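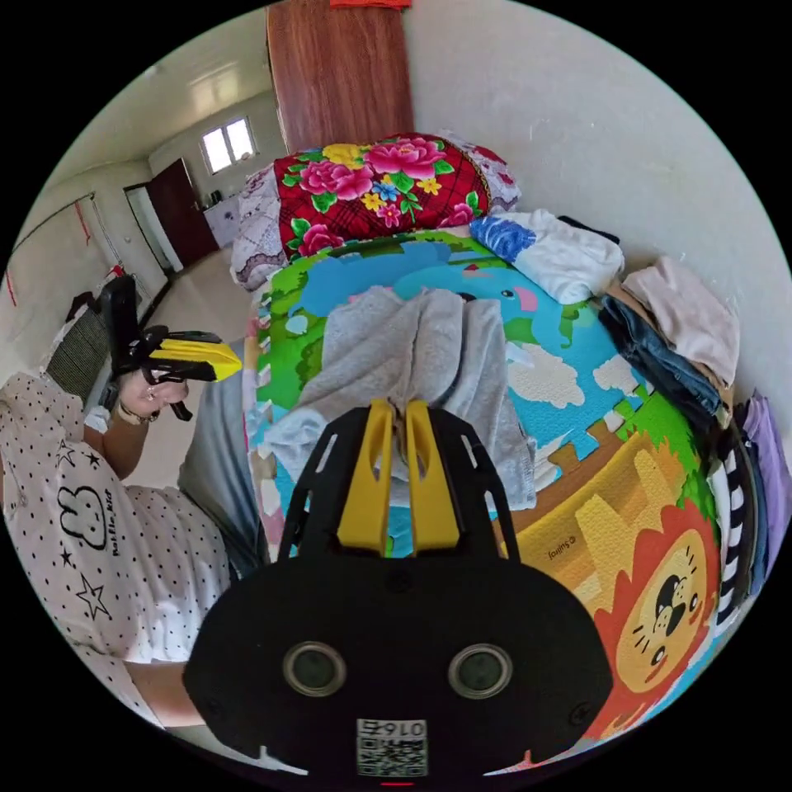
Last updated: January

Second round on the hand-held grippers. Same task as the first round: pick up a towel lying on a soft surface, lift, fold, put down, release. I had been putting off soft goods in favor of blocks and cups, and the numbers from those are too good to tell the two finger sets apart. Cloth separates them quickly.

Set A is the Drenico pair, the stiffer one. Set B is the Pekska pair, a softer compound with a shallow rib pattern on the inside face. Both go on the same body with the same two screws. Swapping takes longer than it should because the left screw on the Pekska mount binds for the last two turns. I backed it out, cleaned the thread and it still binds. Left it.

The log now stands at 1121 episodes, both rounds together. I had planned on 3000 before touching the hardware again and no longer think that is sensible. If the finger set changes, everything recorded with the old one has to be tagged separately anyway, so better to decide early.

Pinch depth matters more than I had assumed. With the tips closing on a single layer, set A slides off the hem at the start of the lift more often than it holds. Closing on a bunched section works with either set, but the grasp point is then different every time and the fold comes out crooked. Set B will hold a single layer. It also picks up whatever is under that layer. On foam it grabs at the surface, and on a quilt it takes the quilt along. I tried coming in at a lower angle, fingers close to flat, and that helped on foam only.

Two-handed folding was slower than one-handed for the first 30 episodes and then about even. The difficulty is release timing. The right hand opens, the cloth stays on the rib for a moment, and the corner gets dragged back. Pausing after opening fixes it but adds dead time to every episode, and the Escobedo script trims dead time, so it cuts the pause and sometimes the release with it. I raised the trim threshold to 7 frames. Need to check whether that brings back the long idle tails from last time.

Tracking: lost twice, both times with the lenses pointed down into a large area of plain cloth filling the view. Patterned surroundings are fine, the busier the better. A light gray towel held close is the worst case so far. Keeping the wrist a little higher on approach leaves enough background at the sides. I should write that into the instructions for both hands and not rely on remembering it.

Exposure on the Elgate controller is still on auto. Facing a window, the cloth goes dark for a few frames and recovers. Locking it made the rest of the room unusable, so auto stays for now.

Decision, provisional: set B for cloth, set A for everything rigid, separate tags. Before the next round, calibrate the finger opening again for each set, since the closed position reads differently after a swap - small, but enough to show up in the width plot. Also order spare screws for the left mount.

Stopped at 5:40 with one battery left.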